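Leave the Wide Streets Alone Until We Know What They Are For

Every winter someone in Gevthorpe proposes doing something about the wide streets on the east side. This year the proposal has a drawing attached. It would add planters, benches, a curved bike path and a row of parked cars, all laid over asphalt that now has next to nothing on it. 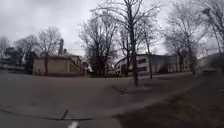 I have lived on the east side for 33 years and I am against most of the plan. I want to say why, and I also want to say which part of it I would keep.

The case for the plan is easy to understand. Wide pavement costs money. It cracks, the seams open up, and the city sends a crew to fill them. Rain runs off it fast. Valdir Brandão, who wrote the proposal, says we are paying to maintain a surface sized for trucks that stopped coming when the Aguiar plant closed. He is right about the trucks. I used to hear them before breakfast and I have not missed them.

My trouble is with what comes next. The plan treats empty pavement as wasted pavement. People on my block use that width. Delivery vans turn around in it. When it snows, the plow has somewhere to put the snow. Hortensia Henao taught both of her sons to drive there, and half the families I know did the same. None of this shows up in a traffic count, and it would not survive a street full of planters.

Lollton tried planters. They put in 8 of the big concrete ones, and by the second summer most held weeds and cigarette ends. The money had covered buying them and did not cover watering them. I have read our proposal twice and the maintenance section is two sentences long.

Then there are the verges. If the city wants to spend money outdoors, it should start with the strips of ground beside the road. In January they are brown, thin and half bare, and the soil washes onto the pavement in a hard rain. Good soil, grass seed and a low edging would fix a lot of that. So would a few more trees, planted in May and watered for two years by someone whose job it is. The trees we already have look like nothing much in winter, but from spring on they are the best thing on the street — and they were put in by people who did not ask for a bench to go with them.

That is the part of the plan I would keep. Page 2 sets aside a small sum for trees and soil. I would raise it and drop the furniture.

Jeferson Sales has asked for the bike path to be looked at separately, and I think that is fair. A painted lane is cheap and can be moved if it is in the wrong place. A curb cannot.

The council takes written comments through the end of the month. Mine will say to patch the cracks, plant the verges and leave the width as it is.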